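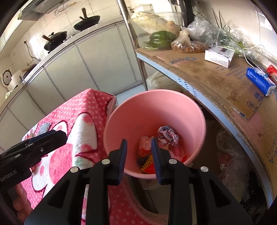 Pink bucket, cloth scraps inside.

Static and fleece: notes from a dry winter

2018-02-09

The humidity in the back room has been under 20 percent since the heating came on in November, and every synthetic textile I own now holds a charge. I have been keeping notes, partly to decide whether the humidifier is worth its electricity.

The mechanism is simple. Polyester fleece gives up and takes on electrons easily when rubbed against other materials, and dry air does a poor job of carrying the charge away. Cotton holds some water at normal humidity, so it leaks charge faster. A fleece throw pulled off a cotton sheet in July does nothing. The same throw in February will lift the hair on my arm from a hand's width away.

Dryer settings matter more than I expected. I ran the same load four times on low heat and stopped each run at a different point. Taking the load out slightly damp and hanging it for the last hour removed nearly all of the cling. Running it until the sensor called it dry made things worse, and the extra timed minutes I used to add made them worse again. 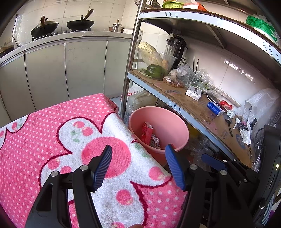 Ekow Boateng wrote in after the last post to say that I was ignoring the softener question, and that half a dose of liquid softener in the rinse had fixed his fleece entirely. He may be right about the cling. My objection is the residue, which coats the fibers and flattens the pile over time. I tried it on one throw for three washes and could feel the difference by the second. I will keep it for socks.

Dryer balls did very little. The wool ones from Viltico are pleasant objects and the load came out a few minutes sooner, but the cling was the same. Wilmer Yupanqui suggested a safety pin through one of them - I tried that as well, with no change I could detect.

The humidifier is a Cullum, bought used, and it ran for 884 hours between the first cold week and last night according to its own counter. At 40 percent humidity the sparks at the light switch stop. Cling on the fleece fades a little later, somewhere near 45.
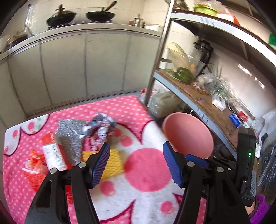
Getting the room to 45 is the expensive part. The window on the north side starts to fog before that, and I do not want water sitting on the sill. My compromise is 40 percent in the evening and nothing overnight, with the throws hung over the rail in the bathroom after someone has showered.

I still have to check the gauge against a salt test, as it has read suspiciously steady since the battery change. Hiyori Nagano has offered me a second one to compare - if the two disagree by more than 3 points I will redo the dryer runs.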